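Section 5: Setting Up the Visitor Audio Guide for a Temporary Display

Read this section before the cases arrive. Reading it afterwards is traditional but slower.

1. Log in to the Skirnus console and choose New Display. Give it the title that will be on the wall, including the subtitle the curator is still fighting for.

2. Add one stop per exhibit. Short displays work best with 14 stops or fewer. The console accepts 35 – visitors do not.

3. Upload a recording for each stop. Joana Barros reads the English sample track supplied with the system, and it is a fair guide to pace.

Note: A letter read aloud in full takes longer than anyone expects, particularly if the writer was fond of the weather. Pick a passage.

4. Match each stop number to its label. Walk the room and check them in person.

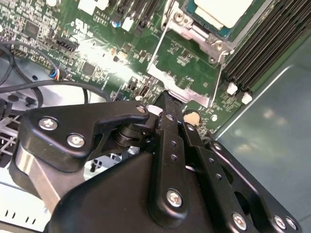 Can one stop cover two objects in the same case?

It can, as long as both are named in the first sentence of the recording. Otherwise people will admire the wrong teapot.

5. Press Publish, then wait for the handsets to update in their rack. Do not lift them out early.

Caution: Publishing replaces the previous display on every handset. If last summer's watercolors are still hanging upstairs, save them first under Archive.

6. Borrow a colleague who has not seen the display and send them round with a handset. Write down where they stop, sigh or sit.

Large-print transcripts are set in 16 point by default. See Section 6 for printing them.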